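Floor and Table Questions I Keep Getting

I put up a few posts about redoing my back room and my inbox has been full of floor questions ever since (I love it, keep them coming!). I'm pasting the same answers over and over, so I've put the usual ones on one page.

What's the floor?
It's the zigzag one from Patasel, in the lightest color they had when I ordered. People call it herringbone, people call it chevron, and I've used both words in the same sentence, so write in with whichever one you like and I'll know what you mean.

How big is the job? Did you do it yourself?
The whole thing came to 627 square feet, counting the hallway, and yes, I did it with my brother-in-law over most of April. We started from a chalk line down the middle of the room and worked out toward the walls. Buy extra. We ran short in the hallway and had to wait for one more box from Preda, and the shade was a tiny bit off. It's by the coat hooks, so I live with it.

Does a light floor show everything?
Crumbs, not so much. Dark hair and coffee, yes. The one I didn't expect was white stuff, like tape leftovers and paint specks. You'd think pale on pale would vanish and it really doesn't, especially in late afternoon when the sun comes in low.

How do you get tape residue off?
Start with a warm damp cloth and leave it sitting on the spot for a few minutes. Then a plastic scraper held almost flat, going along the plank and never across the seam. If it's still gummy I use a dab of Omance on a rag, then wipe again with plain water. Try it in a corner first, please -- I don't know what finish you have. 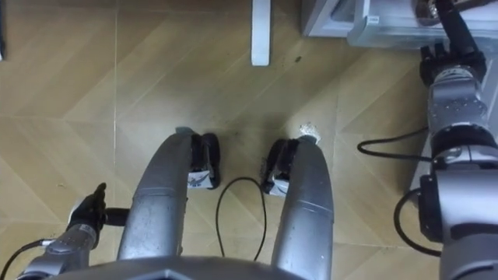
Viorica Tănase wrote in to say she skips the scraper altogether and rubs with a little cooking oil on a cotton pad, then dish soap, then water. She's had her floor longer than I've had mine, so I gave it a try. It took two rounds on an old bit of masking tape, but it worked! Just be fussy about the soap step or you'll be skating.

Can I wet mop it?
I wouldn't go past damp. I wring the mop until my wrists complain and I do the room in strips, backing toward the door. Standing water in the seams is what worries me. No steam, either.

What's the white table?
A Trekuma, secondhand. I wanted rounded corners because I walk into things, and I like that the front edge has that curved step in it, so one part is deeper than the other. The deep part is where I spread out paperwork. The shallower bit gives my chair some room.

How do you keep the top so clear?
I have a rule that whatever I brought to the table leaves with me. It holds up maybe four days out of seven. One little container can stay, and everything else goes in the storage underneath or gets carried back to wherever it lives.
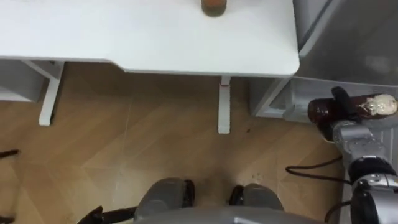 White tabletop, zigzag floor.

Do the legs mark the planks?
Felt pads! Mine went on the first evening, and I check them whenever I vacuum, as they pick up grit and then the pad itself starts doing the scratching. Lift the table to move it, even if it's only a couple of inches.

How do you clean under there?
Hose attachment, sitting on the floor, grumbling. Specks collect next to the storage units and a broom just pushes them in deeper.

Would you pick the same floor again?
Yes, though I'd order every box at once.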